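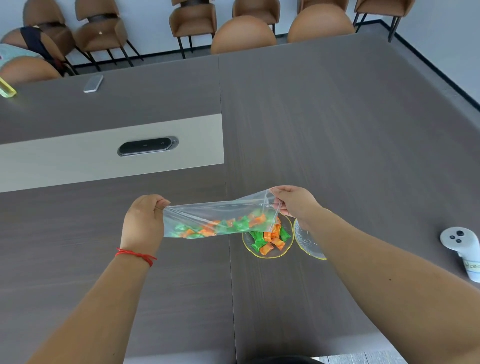

Wrapped candies in a clear zip-top bag. Hard candy picks up moisture from the air long before it looks spoiled.

Why Hard Candy Goes Sticky

24 September 2022

A boiled sweet is a glass. The sugar in it has been dissolved, heated until nearly all the water is gone, and cooled too fast for crystals to form. What remains is a disordered solid that is clear, brittle and unstable. Left alone in damp air, it will try to become something else.

The confectionery plant in Mollurora has been making hard candy by the same basic method for 82 years. Sucrose and corn syrup go into a cooker together. The corn syrup is there to get in the way: its longer sugar molecules keep the sucrose from lining up into grains. The mixture is cooked under vacuum, poured onto a cooled table, colored, flavored, and folded until the acid is evenly spread. It is then roped, stamped and wrapped while still slightly warm.

The finished piece holds very little water. Air almost always holds more than the candy wants, and this is where the trouble begins. Moisture lands on the surface and dissolves a thin layer of sugar. That layer is a syrup, and a syrup is sticky. If the air stays humid, the layer thickens and the wrapper bonds to it. If the air then dries out, the dissolved sugar crystallizes, and the piece develops a dull, sandy skin. Confectioners call the second stage graining. It can't be reversed without melting the batch.

Composition matters as much as weather. Too little corn syrup and the candy grains early. Too much and it draws water faster, because the smaller sugars in the syrup are greedier for it than sucrose. Acid makes things worse. Citric acid added to a hot batch splits part of the sucrose into glucose and fructose, and fructose is the most water-hungry of the lot. Lemon and orange pieces therefore tend to go tacky before mint ones do. Mollurora adds its acid on the cooling table for that reason, and rejects any batch that has sat in the cooker longer than 14 minutes after reaching temperature.

Packaging is the second line of defense, and a leaky one. A twist wrap is quick to apply and easy to open, but it doesn't seal. Air passes through the folds at both ends. Its main jobs are to keep pieces from touching and to carry the color that tells a customer which flavor is inside. The real moisture barrier is the outer bag. Thin polyethylene slows water vapor well enough for a few weeks. Metallized film slows it for many months — at a price that makers of low-cost candy have resisted paying.

A storage trial run last November at the Winlow laboratory put numbers to this. Technicians held 199 wrapped pieces in a warm, humid cabinet, divided among 4 types of outer bag, and checked them daily for surface tack. Pieces in paper were sticky by the second day. Those in thin plastic held out considerably longer, and those in metallized film were unchanged at the end of the trial. The result surprised few people in the trade. The more useful finding concerned bags that had been opened and closed again each morning: they performed only slightly better than paper, whatever they were made of.

Yusof, which supplies cooking equipment to small factories, recommends wrapping rooms kept at low humidity year round. Older plants often lack the air handling to do it. The factory at Tirkeseck shuts down its wrapping line on the wettest summer days and makes caramels instead, a product that carries far more water to start with and is less troubled by a little extra.

For storage at home, a cool cupboard and a jar with a rubber gasket will do. The refrigerator is a poor choice. Cold candy brought into a warm kitchen collects condensation as soon as the lid comes off, and one morning of that can do the damage of a month on the shelf.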